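Housekeeping Operations, Unit 5
Storage and Sorting in Small Workplaces
Notes prepared by Tadhg Mulcahy – Grembridge campus

Most clutter in a small workplace comes from items that are used now and then. Daily items find a home by themselves, and items never used get thrown out. The middle group piles up. In the reading, the Foley branch office gave up a whole closet to it.

Sort by use first, then by type. A drawer marked "meeting room" works better than one marked "electrical" if the staff who open it are setting up a meeting.
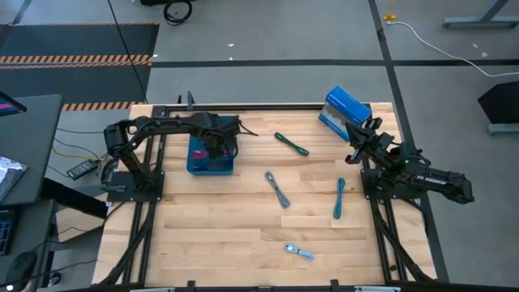
Containers should be chosen after sorting. Buying bins first is the most common mistake in student plans, and it leads to sizes that fit the shelf but not the contents. Cords are a good test. Coiled one by one, like the four on the wooden tabletop, they can be told apart by color and lifted out singly. A blue bin of that sort can hold one category, with a label on the short side facing out.

Labels use plain nouns, 5 words at most – no codes.

For next class: read the Edon case and list the 9 storage points in it. Mark which ones you would merge. Plans for the Gikenwood site are due in February, room 710.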